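Potex Desk Mat, dark gray
Sold by Vuva, Narkville

We've stocked a lot of mats over the years and this is the one we keep putting on our own tables! The Potex is a big plain rectangle that covers most of a work table and stays out of the way - no pattern, no logo, nothing to fight with whatever you set on it. Bowls, bags, snacks, sewing, homework, it takes them all.

The dark gray was Tamara Coman's pick, and she was right. Pale table tops look great with it, and anything white or brightly colored really stands out (handy if you take your own photos for a shop or a recipe page).
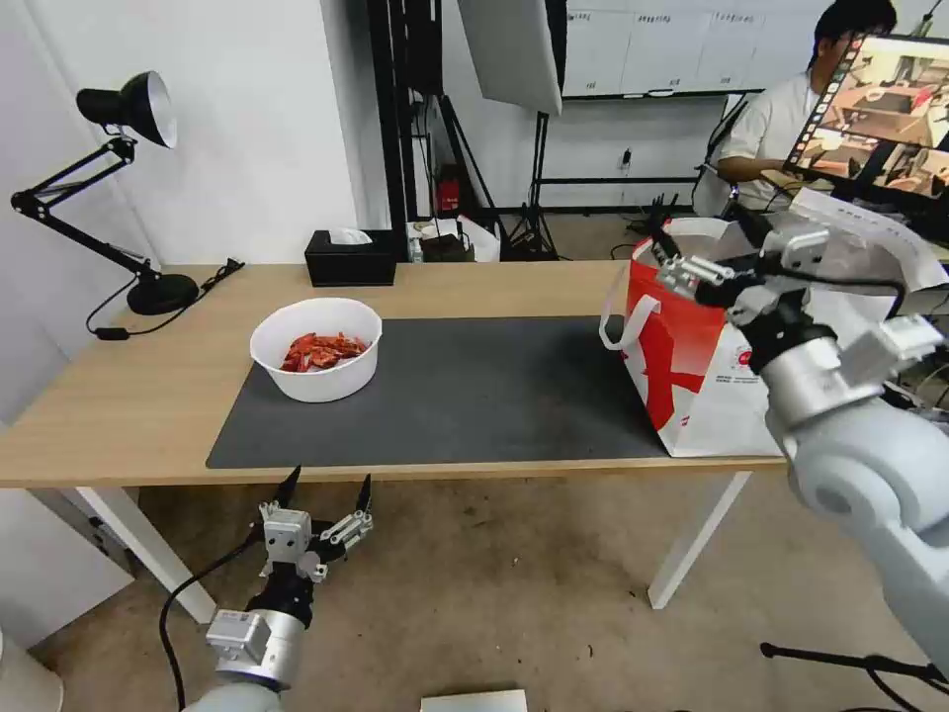
Care is easy. Wipe it with a damp cloth and a drop of dish soap, then let it dry flat. Please don't fold it! Rolled up with the top side facing out, it stores nicely behind a door, and it settles flat again in 30 minutes or so on a table.

It also comes in a shorter length for small desks, and that one goes quickly in July when people start setting up dorm rooms. Hakim Tambunan at the store can cut a full-size mat down for you while you wait.
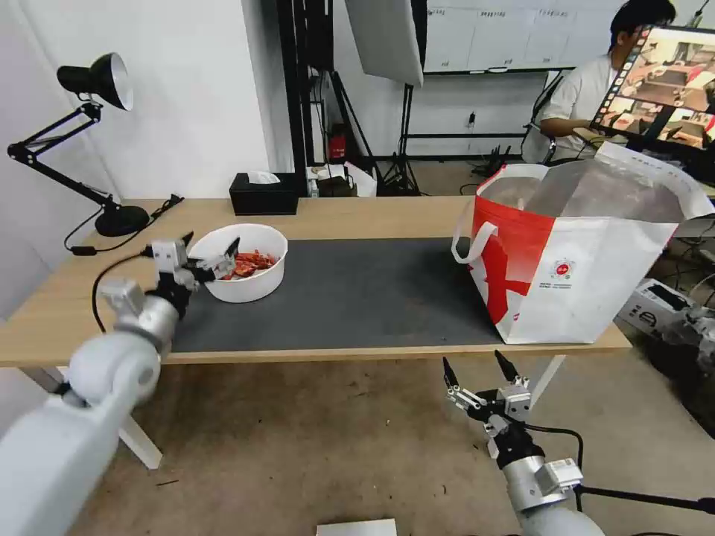
Dark gray mat on a light wooden table, with a white bowl and a shopping bag.

Item number: 206
Color: dark gray
Pack size: single, or set of 3
Returns: unused mats, rolled, at the Narkville store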